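Retirement plaque for a colleague, is 500 silly money?

tderkach
Our station manager at Brarnport goes in July and I've been handed the envelope and the job of sorting a plaque. The engraver in Kunville wants 500 for oak with the crest carved in. Brelosside do one with the crest printed on for a good deal less, but it looks like a placemat. Opinions?

Ustyna_K
Carved, every time. We had a printed one done for my uncle and it went pink by the window. He was in the fire service, so he took it well.

drita.n
Disagree. Mine's been up in the hall since I left and the colours are fine. Spend the difference on the dinner, which people will remember, or at least the first half of it.

tderkach
He doesn't drink and he eats like a sparrow. It has to be the plaque.

marta_shev
I do a bit of this at home. The wood isn't what costs you, it's the lettering. Keep it to name, rank and years and ask them to quote again. One chap wanted his whole service record on and it came to 1,168 characters. I told him to buy a bench.

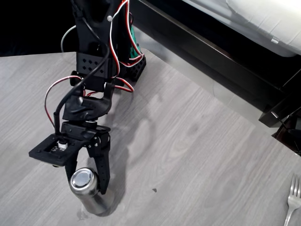 Black arm, silver cylinder, my place

Get a proof before you pay, too. I've seen "Commander" with one M, in brass, and it was up to me to tell the widow.

Ustyna_K
Only one M? You got off lightly.

drita.n
Still say printed. If they spell it wrong you can bin it without crying.

LadanG
Has anyone used Chege? They quoted me 3 weeks and I'm on week 2 of them not answering the phone.

marta_shev
Good work, slow. Try email.

tderkach
Kunville have requoted without the motto, which he never liked anyway. Going carved. Sorry Drita. Will post the proof when it comes so you can all find the mistake.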